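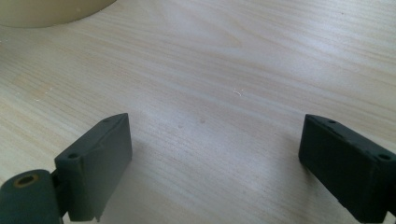
Marit Eskola
Household entries editor, Nilta Encyclopedia of Ordinary Rooms

Blond wood table

A blond wood table is a table with a pale, light-brown or cream top and a visible grain, usually with a matte or low-sheen finish. You'll also see it filed under "light wood table" or just "pale table," and I've given up trying to make the other editors agree. Most people meet one at work, in a study room or in a small kitchen, where it does duty as desk and lunch counter on the same day.

Name

"Blond" refers only to color. It says nothing about which tree is involved, or whether there's much tree in there at all! Birch, ash, maple and pine can all pass for blond, and so can a printed surface over board. I used to guess confidently from photos and I've been wrong enough times to quit. If you really need to know, look underneath or at the end of a board, where solid wood carries its grain through and a surface layer gives itself away.

Appearance

The grain on a blond top is usually faint, a slightly darker tan on cream, and the color depends a lot on the light. Near a window the far side can look almost white while the part under your elbows stays warm. I bought a stain marker from Lumico once to fix a scratch, matched it at noon, and by evening I had a lovely orange stripe. Test it somewhere hidden first.

Square tops are common in shared rooms because they push together neatly. Some have a small round hole toward the back for cables (the plastic ring that lines it is a grommet), and crumbs find that hole faster than any cord does.

Use for meals

Food is what shows up most on a pale top. Sauces with chili, turmeric, tomato or carrot in them leave a ring you can spot from the door, and coffee is nearly as bad. My own habits are pretty basic — a plate or a folded napkin under any takeout cup, and the spoon stays in the cup or goes on the napkin, never straight on the wood. Clear plastic boxes are handy because you can see what's inside, but the bag they came in is often wet on the outside, so I dry it off or move it.

Boxes from home get mixed up on a shared table, and people label them in all sorts of ways. Writing on the lid is the easiest. A face drawn in marker works even better, I think. I'd know my own terrible pumpkin anywhere.

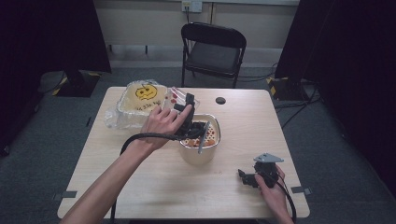 One reader from Flima wrote in to say that I'm too hard on chili oil, and that on an oiled top it comes up fine with a little dish soap if you catch it before it has sat for long. The reader has eaten lunch at the same pale table for years and says the only mark left on it is from a hot pan. Fair enough, and I've softened the next section a bit.

Care

Wipe spills right away with a damp cloth and then a dry one. On a sealed top, mild dish soap is plenty. On an oiled top go easy on the water, and put a thin coat of oil on when the surface starts to look chalky (I do mine in March). Skip the scouring pads. If you want to sand out a mark, sand along the grain, and don't try it at all on a printed or thinly veneered top, where you'd go straight through.

Tape is fine along an edge for a while, but old tape leaves glue behind. A little cooking oil on a rag loosens it, then soap takes off the oil.

See also: Coaster; Grommet; Lunch box; Napkin; Veneer

Last revised 11 June 2019 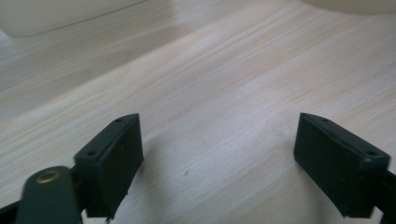 Pale wood tabletop with fine diagonal grain and a soft sheen.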